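ノート > 備品・季節行事 > ハロウィン菓子配布

読了時間:3分

25/2/25 菓子配布記録の再集計と次回仕様

前回のハロウィン配布分について、玄関別の記録票を入力し直した。目的は袋詰め数の見積り式の修正。元の式は前年の来訪者数に固定係数を掛けるだけで、時間帯の偏りが入っていない。

集計結果
・用意した袋:449
・北口での配布:145
・南口での配布:121
・アレルギー対応袋(別色シール):63
アレルギー対応袋は449の内数。北口と南口の数値は前半の時間帯のみ。後半は記録票の様式が途中で変わっており、口別に分けられない。後半の合算値は残数から逆算できるが、補充時の記入漏れが二か所あるので採用しない。

前半だけ見ると北口が多い。Czarneckaの見解では、北口側の街灯が明るく、小さい子を連れた家族がそちらへ流れたため。裏付けはない。次回は記録票に年齢区分(未就学/小学生/それ以上)の欄を足す。

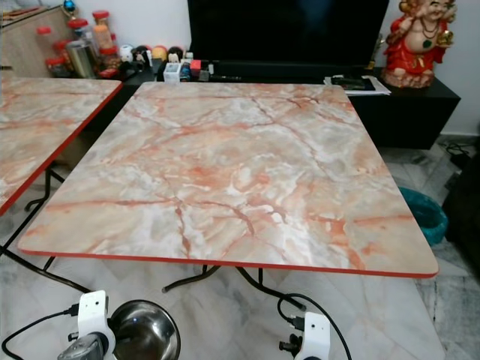
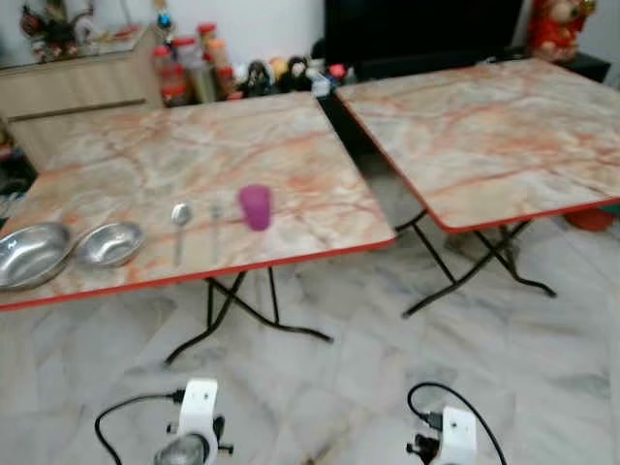 大理石模様の天板、縁は赤系。黒脚の折りたたみ式。

袋の材質について。紙袋(Dreller)は底の糊が弱く、飴を規定量入れると持ち手側から歪む。不織布袋(Trandum)は形が保つが、シールが剥がれやすい。アレルギー対応の識別がシール頼みなので、これは困る。対策案は次の二つ。
a. 不織布袋の口を色紐で縛り、色で識別する
b. 紙袋の底を二重にし、シールはそのまま使う
aは結ぶ手間が増える。bは単価が上がる。試作はaを先に行う。紐はOchoaの在庫から緑と白を取り寄せ中。緑を対応袋に充てる。

中身の構成は、飴、ラムネ、小袋クラッカー。対応袋はクラッカーを抜き、ラムネを増やす。原材料表示は製造ロットで変わることがあるため、前年の一覧表を流用しないこと。購入後に現物の表示を写し、箱ごとに綴じる。

仮装用の反射テープも試した。Nimachの幅広品は布への接着は良いが、曲げると端が浮く。マントの裾には縫い付けのほうが無難。黒い衣装の背面には横一本より縦二本が見やすかった(廊下の照明を落とし、懐中電灯で確認。屋外では未確認)。

未処理
・後半の記録票の転記(Czarnecka)
・色紐の結び時間の測定、十袋単位で
・見積り式の改訂案は5月に出す
・記録票は補充欄を太枠にする。鉛筆書き不可
・南口の案内札、矢印の向きが逆のまま倉庫に戻っている。塗り直し

関連項目
・反射テープ接着試験メモ
・かぼちゃ灯籠の電池持続時間
・記録票様式の変更履歴
・節分豆の小分け手順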